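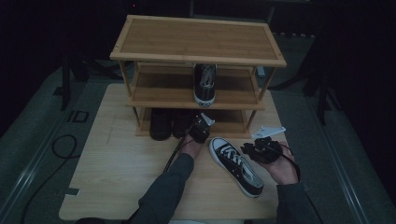 Si-eun Yeon: Bei mir dasselbe Modell, dreistöckig, Bambus, und dasselbe Verhalten. Sobald oben etwas steht, wandert das Regal bei jedem Einstellen eines Schuhs ein paar Millimeter zur Seite. Bitte in das Ticket mit aufnehmen, ich mache kein eigenes auf.

Ticket 1248
Betreff: Schuhregal Plener, seitliches Spiel in den Eckpfosten
Status: gelöst, Nachkontrolle offen
Bearbeitung: Zarmeena Malik
Standort: Flestley, Ausstellungsfläche

Fehlerbild
Das Regal gibt bei seitlichem Druck auf den oberen Boden nach und federt nicht vollständig zurück. Ohne Last kaum feststellbar. Mit Schuhen auf dem mittleren und unteren Boden deutlich, vor allem bei einseitiger Beladung links. Der obere Boden bleibt bis zur Klärung leer.

Umgebung
Aufstellung auf Holztischplatte, helle Oberfläche. Tischplatte mit der Wasserwaage geprüft, in beiden Richtungen eben. Testbeladung: schwarze Leinenschuhe mit weißer Sohle, hoch und flach, dazu zwei dunkle Schuhe für unten, einer davon stiefelartig.

Verlauf

Schritt 1. Sichtprüfung. Keine Risse in den Lamellen, Rahmenleisten am oberen Boden fest. Pfosten rund und dünn, ohne erkennbare Verformung.

Schritt 2. Alle Schrauben mit dem beiliegenden Schlüssel nachgezogen. Spiel geringer, aber vorhanden. Nach erneutem Be- und Entladen Ausgangszustand wieder erreicht.

Schritt 3. Regal um 180 Grad gedreht. Das Spiel wandert mit, die Tischplatte scheidet als Ursache aus.

Schritt 4. Unteren Boden ausgebaut. An 2 Pfosten saßen die Gewindehülsen nicht bündig, Überstand knapp unter einem Millimeter. Die Schraube zieht in diesem Fall gegen die Hülse und nicht gegen das Holz. Nachziehen hilft dann nur vorübergehend.

Schritt 5. Hülsen mit Gummihammer und Zulage bündig gesetzt, Boden wieder montiert. Reihenfolge: alle Schrauben erst handfest, Regal ausrichten, dann über Kreuz anziehen.

Schritt 6. Belastungsprobe. Schuhe einzeln eingestellt und wieder entnommen, zuerst nur linke Hälfte unten, danach Mitte. Kein Wandern mehr. Seitlicher Druck auf den oberen Boden: minimale Bewegung, federt zurück.

Rückmeldung Lieferant
Jeon hat den Befund bestätigt und nennt Charge 921 als betroffen. Ersatzhülsen werden unter Teilenummer 211 geführt und liegen im Lager Tallton. Ein Austausch der Pfosten ist nach Auskunft des Lieferanten nur nötig, wenn die Bohrung ausgerissen ist.

Antwort an Si-eun Yeon
Bitte zuerst die Chargennummer an der Unterseite des unteren Bodens ablesen. Bei 921 direkt mit Schritt 4 beginnen, Nachziehen kann entfallen. Bei anderer Charge zusätzlich Länge der Schrauben messen – im Januar gab es eine Lieferung mit zu kurzen Schrauben, das Fehlerbild ist fast identisch.

Nachtrag Si-eun Yeon
Charge 921 bestätigt. Eine Hülse stand über, hinten rechts. Gesetzt, Regal steht. Der hohe Schuh passt auf den mittleren Boden, ohne am oberen anzustoßen, das war vorher mein zweites Problem – der Boden hing auf einer Seite leicht durch.

Offen
Nachkontrolle der Verschraubung nach vier Wochen. Hinweis zur Anzugsreihenfolge in die Montageanleitung übernehmen, Entwurf liegt bei Malik.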